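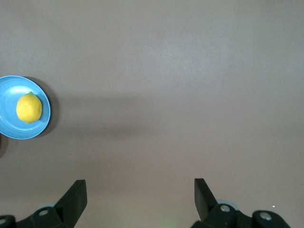

Matt tabletop going patchy where plates stand

I have a dining table from Barell, bought in August, with a smooth matt top in a greyish pink. The colour looks even first thing in the morning. By the evening it shows bands, some pinker and some cooler, and there is a pale patch towards one end that I can't feel with a fingertip. I keep a blue plate on it with a lemon or two, always at the same side, and I am concerned that the finish is changing under and beside the plate. Cleaning so far has been a damp cloth and washing-up liquid. Two questions. How do I tell a real mark from an effect of the light, and should the plate be moved or put on a mat? The table measures 1,957 mm by 1,595 mm, so replacing the top would be costly. Barell's care leaflet covers heat and solvents and has nothing on colour.

Posted by greytop, Tekisville

clelby_finishes

Separate the two causes before you clean anything further.

Matt surfaces scatter light, so any difference in lighting across the top shows as a broad soft band with no clear edge. A warm lamp on one side and a window on the other will give you a pink half and a cool half on a top that is one colour throughout. A plate with a raised rim also throws a crescent of shadow on the side away from the light, and on a mid-toned surface this can pass for a stain.

Test as follows. Clear the table. Turn off every lamp and look at it in daylight from one end, then from the opposite end. Put a small piece of masking tape at the edge of each band you can see. Repeat after dark with a single lamp, first on the left, then on the right. If a band moves away from its tape, it is lighting. If it stays put under all four conditions, it is in the finish.

Peel the tape off the same day. Left on longer it can lift a soft lacquer or leave adhesive behind, and you will have a real mark to deal with.

For the pale patch, wipe it with a cloth wrung out in plain water and let it dry for an hour. Washing-up liquid leaves a film if it isn't rinsed, and the film dries lighter than the surface round it. Two rinses usually clear it. Don't use polish, wax or a melamine sponge. All three alter the sheen on a matt finish and the change can't be reversed without refinishing.

13 people found this useful

Abugri565

Move the plate. Mine sat in one place for years and there was a ring.

under_the_sill

The ring in the post above was probably uneven fading. The covered area keeps its original colour and the rest shifts with exposure to daylight. Moving the plate to a different spot every week or two evens this out. A mat makes it worse if it is never moved, as it covers a larger area.

On the fruit: a sound lemon on a plate does no harm to the table. A cut one is a different matter. Juice is acidic and will dull some lacquers, so wipe up drips straight away with water and dry the spot. Check the foot of the plate as well. Unglazed foot rings are abrasive and will burnish a matt top into shiny arcs if the plate is slid about. Lift it, or stick three small felt pads underneath and take them off before washing.

If the tape test shows a fixed band, send Barell the results before trying anything else.

Contact us | © Clelby Home Help | Back to top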